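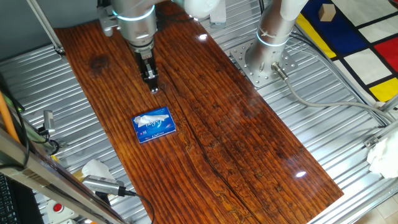

1/ Budgeting for a second pick-and-place cell: what we put on the sheet

Planning notes from Grudside, for anyone pricing a small bench cell. The task is light, soft packets: tissue packs now, sachets later. We have the go-ahead in principle and the figures are due in November. This covers what we are buying, what we are leaving out and where the first estimate went wrong.

2/ Arms

Two per cell. The arm quote is the line everybody looks at and the one that moved least. Both suppliers came back close enough that we decided on lead time and spares. Ask for the price of a replacement wrist joint before you ask for a discount on the arm. One supplier took 4 emails to answer that, and we marked them down for it.

3/ Grippers

Parallel-jaw with narrow metal fingers. Fine for a tissue pack if you keep the force low and approach from above. Budget for fingers as a consumable. We have put in 4 spare pairs per cell for the first year. If you can machine your own, price the machine time as well as the metal. Ours was left off the first draft.

4/ Base plates

Get the plate with the full grid of holes, even if you only need one position today. The plain plate is cheaper until the first time you shift the base, then you pay for drilling and for the afternoon. Check that the bolt pattern matches the arm you are ordering and not last year's version of it.

5/ Work surface

We use a varnished board with heavy grain, a long crack and a lot of shine. It puts bright highlights right in the working area, so the vision side has to cope with glare. For the new cell we are costing two surfaces, one glossy and one matt, both removable. The board itself is a trivial cost. The time to swap and re-zero is the real figure, so write that down as hours.

6/ Cables

Underpriced by everyone, us included. Arm cable, sensor leads, e-stop run, network, plus whatever keeps them off the floor. Measure the route, add slack for the largest move you intend to make, then order the next length up. Connectors that stick out of the side of a base need clearance. Leave it on the drawing or somebody will put a rail there.

7/ Frame

Aluminium section. Easy to buy, easy to cut, easy to forget the brackets. The brackets, nuts and end fittings for one frame came to 2344 in our currency of account, on a separate invoice, with no line in the budget to set it against. Keerthana Kartha has since made us list fittings by the piece. Tedious, and correct.

8/ Emergency stop

One control box with a red button per cell is what we have priced. If your two arms share a work area, ask whether a single stop has to drop both, and get the answer in writing before you buy the safety relay. Retrofitting is dearer than the relay. Put the box where a person standing at the keyboard can reach it.

9/ Test stock

Real packs, bought in bulk, because they crease and the top tissue pulls out. Used packs behave differently from fresh ones and you want both. Add a few rigid items for checking repeatability. A plain wooden cube does the job and costs next to nothing. This goes under running costs, not capital.

10/ Lead times

Wundiswood quoted 90 days on the arms. Malport was shorter but would not hold the price past the end of the quarter. We have planned on the longer figure and ordered frame and plates to land first, so the build is not waiting on a bench. If your finance people release money in stages, match the stages to deliveries and tell them early.

11/ Left out on purpose

Conveyor, guarding upgrade, second vision licence. All three are on a separate sheet with the condition that would trigger each. It kept the main request short, and the Annamalai project had theirs sent back for mixing the two.

12/ Still open

Service contract or pay per visit. The contract covers the arms only, so grippers and sensors stay with us either way. If you run a two-arm cell and have a full year of repair costs, I would like to see the split by part. Replies or messages both fine.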